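About Drorton

Hi, I'm Ditte Kragh, and I started Drorton because of a letter I couldn't make sense of. My property tax assessment had jumped, the notice ran to 3 pages, and not one line on it told me how the county had arrived at the number. I'd worked in a county assessor's office before that, so if anyone should have been able to read the thing, it was me!

I took it to the kitchen table with a pot of coffee and the neighbors' notices (they were happy to lend them), and by midnight I had found the problem. Our whole street had been put in the wrong valuation zone. Two blocks over, same age houses, same size lots, completely different rate per square foot. I filed an appeal, and so did most of the street, and that was more or less the start of the business, although it took me another year to print a card.

What we do is pretty simple to explain. We help homeowners and small landlords read their assessments, check them against recent sales, and appeal when the numbers are off. We also run evening classes for people who'd like to do it themselves, and a fair number of them never need to hire us after that, which is fine with me. You'll want your notice, your deed and any closing papers if you bought recently. Photos of a leaky basement help too — bring those!

There are three of us now. Themis Tsoukalas does the comparable sales and has strong feelings about corner lots. Young-sook Pyo handles the filings and picks up the phone, so if you've called us, you've probably talked to her. I do the hearings, and I write this page, and I keep promising to update the fee sheet.

We charge a flat fee for a review. If we look at your assessment and think it's fair, we'll tell you so in writing and you won't owe us for an appeal. Last season we reviewed 757 notices and took 43 of them all the way to a hearing. Most of the rest were either fine as they stood or got fixed with a phone call and a form, usually because somebody had typed in a finished attic that didn't exist.

The busy stretch starts in September, when the notices go out, and it doesn't let up until the filing window closes. If you can get your papers to us early, please do. We're upstairs in the Karabulut building, second door past the dentist, and there's parking around back (ignore the sign, it's for the old bakery).
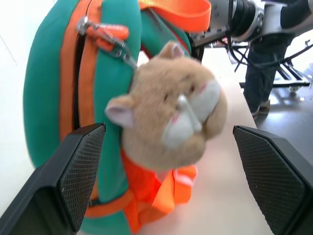 Zerrin Kırmızıgül wrote to us after her hearing that she'd gone in expecting to be talked down to and came out understanding her own tax bill for the first time, although she still thinks the rate on garages is too high. I think so too, and I've said as much at the county's public sessions.

Classes start at 6:30 in the evening and run about two hours, with a break in the middle for coffee. Call ahead if you're bringing more than one property, so Young-sook can pull the zone maps for you.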